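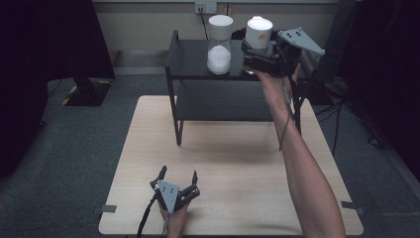 Un bocal en verre à couvercle blanc, sur une étagère noire à deux niveaux.

Accueil > Art de vivre > Rencontres

Quand Harish Fernandes vous reçoit, il commence par vous demander ce que vous avez mangé, et il écoute la réponse jusqu'au bout. L'ancien cuisinier, qui a tenu pendant des années le restaurant Devis avant de se consacrer à ses ateliers, parle du sel comme d'autres parlent de leurs enfants : avec tendresse, un peu d'inquiétude aussi, et beaucoup de parenthèses.

« Ma grand-mère ne salait jamais deux fois, raconte-t-il en servant le thé. Elle mettait le sel au début, avec les oignons, et puis c'était fini, on n'y touchait plus. Moi, j'ai passé ma vie à faire le contraire ! Je sale un peu, je goûte, je laisse cuire, je goûte encore. Elle aurait trouvé ça très indécis. »

Ses élèves arrivent le plus souvent avec la même crainte, celle d'en mettre trop. Alors il leur fait cuire du riz, trois casseroles, trois dosages, et on goûte ensemble sans rien dire pendant un bon moment. « Il y a toujours quelqu'un qui préfère la casserole la plus fade, et je trouve ça très bien, sourit-il. Wendy Mellor, qui anime les ateliers avec moi depuis janvier, est de cette école-là. Nous nous disputons gentiment. »

Le carnet dans lequel il note ses recettes en compte 105, presque toutes raturées. On y trouve des citrons confits, un bouillon de fèves, un pain plat qu'il tient de son ami Sándor Csizmadia et qu'il refuse obstinément de modifier (« Sándor le saurait tout de suite, il a un palais terrible »). Les quantités y sont rares. Pour l'eau des pâtes, il a écrit « comme d'habitude », et l'on n'en saura pas davantage.

Songe-t-il à en faire un livre ? Il hésite, ressert du thé, parle de la pluie et du jardin, puis y revient de lui-même. « On me l'a proposé. Mais il faudrait écrire des grammes partout, et une tomate d'août n'est pas une tomate de mai, vous comprenez ? Enfin, je dis ça, et j'ai quand même commencé l'introduction. »

42 partages | 3 commentaires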